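3.2 Collecting demonstrations

All demonstrations were collected by people holding a pair of grippers, one in each hand, with no robot arm present. Each gripper carries a printed fiducial marker for tracking, and a camera on the gripper body records the view past the fingers. A second camera records the desk from the operator's head.

The task set for this part of the study was paper handling. The operator starts with a folder lying open on a desk and has to bring a sheet of paper into line with it. Paper was chosen over the rigid blocks used in our earlier Malik set. A sheet slides, bends and catches under a finger, and a policy trained only on blocks did poorly when it met any of these.

Four operators took part. Each completed a practice block that was not kept, then recorded in blocks of 11 episodes with a break between blocks. Operators were told to work at a comfortable speed and to keep both grippers over the desk from the first second of an episode to the last. They were not told where to grip the sheet. We wanted a spread of strategies in the data, and fixing the grip point in an earlier trial had given a policy that failed whenever the sheet was shifted.

Lighting and furniture were left as they were. Ceiling lights, passing people and desk clutter all remain in the recordings, and no background was masked or blurred before training.

We recorded 221 episodes and kept 200. An episode was dropped if marker tracking was lost for too long, or if the operator stopped before the sheet was in place. Chepkoech Makori and Afiq Santoso checked every episode separately, and Victor Lukumay settled the cases where they disagreed. The kept episodes were then trimmed at both ends and labelled in Stikaslow.
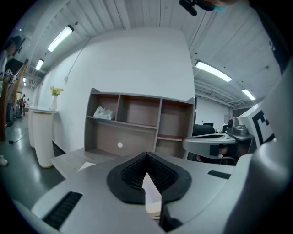
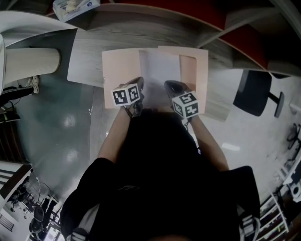 Figure 4. Views from the collection site. First: gripper camera, with the other gripper and its marker at right. Second: head camera, with both grippers over the sheet and open folder.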